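Threads > Workshop > Glue and joints

Iresha Siddiqui
2 September 2019

1/ Everybody keeps telling me wood glue alone will hold a drawer together for life. I have 27 drawers' worth of doubt, all of them in my mother-in-law's old dresser, which came apart at the corners one after another.

2/ The Gorlow bottle says "stronger than the wood itself." Fine. On a long edge joint I believe it. On end grain? Show me.

3/ Glued up a plain butt joint in August, clamped it overnight, gave it a week. One knock with a mallet and it let go clean along the line.

4/ Santeri Hirvonen says I starved the joint by clamping too hard. Maybe. He says that about every joint that fails, including his.

5/ Same pine, same glue, but with a rabbet and two dowels. Hit it harder. Still in one piece. So what was the glue doing, exactly?

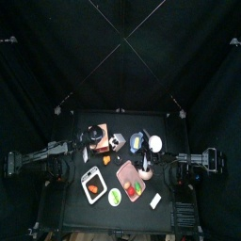 6/ And before someone sells me the Bullunero corner clamps again: 64 dollars for a set of four. They hold things square while the glue dries. So does a scrap block and a cheap bar clamp.

7/ I'm cutting rabbets on the rest. Slow, dusty, and I'll need a new blade. If you've got a glue-only drawer past 20 years of daily use, post it, with the bottom showing.

Contact | © Cirkutow | Back to top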